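The Glass Table Is Not Your Friend
By Kalliopi Begović
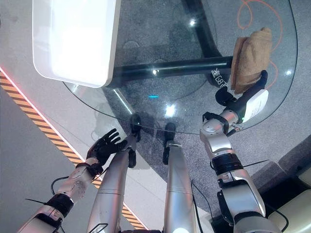 Every few years somebody in the furniture trade decides we all want glass again. The Givier catalog that came in October gave it 2 full pages, with words like "airy" and "effortless." I have lived with a glass table and I don't believe a word of it. Where is the effort supposed to have gone? A round top like this one shows you the gray speckled carpet underneath, the black bars of the base, and every ceiling light in the room as a bright spot. Put a white tray on it and you get the tray's shadow on the carpet as well. Then out comes the brown towel, and terry cloth, in my experience, leaves as much behind as it picks up.

My neighbor Mirsad Gashi says I'm unfair, and that glass makes a small room look bigger. Maybe. His table cost him $200 and he wipes it 4 times a day. I asked what he does with all that extra room and he said he mostly keeps people from putting cups down in it.

I'll keep my scratched oak. It hides crumbs until I feel like dealing with them.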